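# Recording demonstrations for the iced tea task

Read this before your first session on the two-arm table. It assumes you have already paired the pendants and can jog both arms.

## Set the table

Put the bottle carrier where both grippers can get to it, and check that reach before you start recording. Lay out the tray, stemmed glass, bowls, ice scoop and cutting board. Move each item a little between episodes. If everything goes back to the same spot, the model learns the spot.

## Record an episode

1. Send both arms to the start pose.
2. Start the Jistness recorder and wait for all streams to go green.
3. Do one subtask only, such as taking a bottle from the carrier or picking up the scoop.
4. Bring the gripper over the object, pause briefly, then close.
5. Stop the recorder as soon as the subtask ends. Long idle tails have to be trimmed by hand later.

Keep failed grasps if you recovered from them, and tag them "recovery". Delete the ones where you gave up.

## How many

Aim for 33 episodes per subtask, in blocks of 15 or so with a break between. The current set has 462 - most of them bottle grasps, so scoop episodes are more useful right now.

Check the head view and the fixed views before you save. The target object should be easy to find in at least one of them.

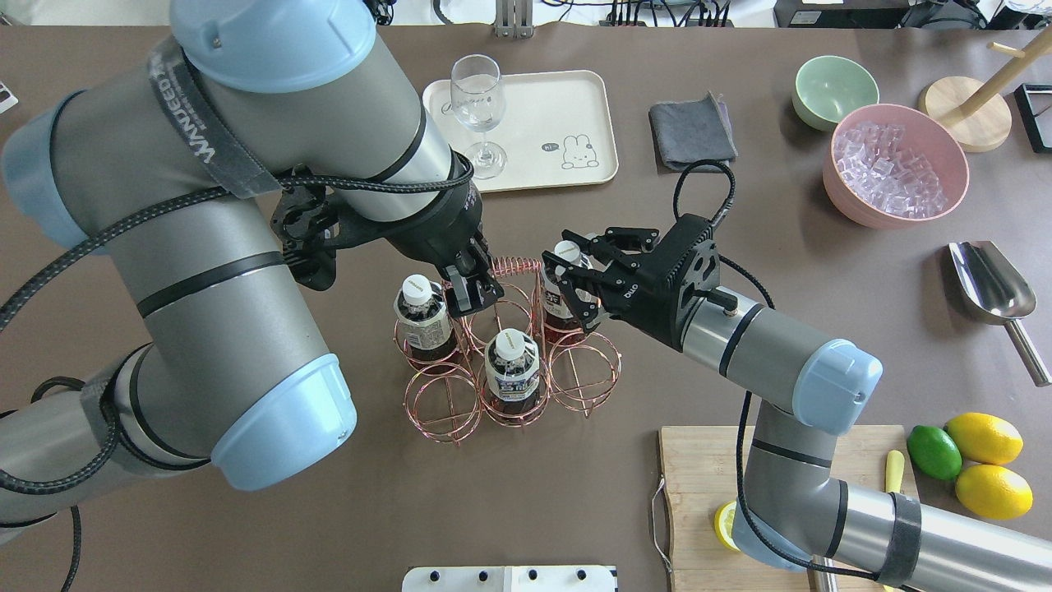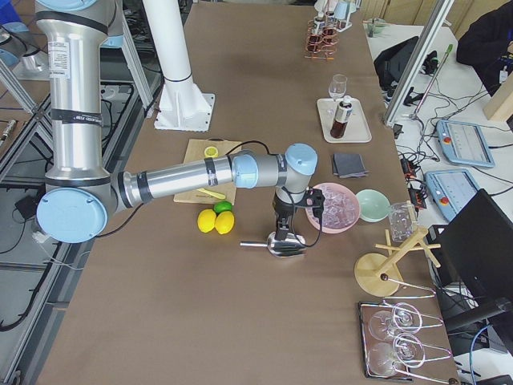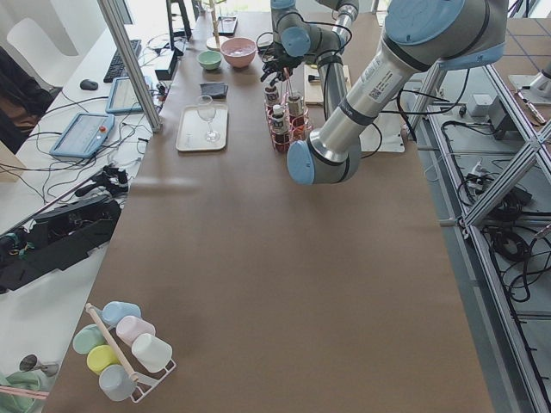
## Comments

**Asger Lykkegaard:** We tried the one-subtask rule at Rutosby and it cut our trimming a lot. One question on the pause before closing: did your policy start copying it? Ours would hover over the bottle and sometimes never close. We went back and shortened the pauses in 20 episodes, and that was enough to get it moving again.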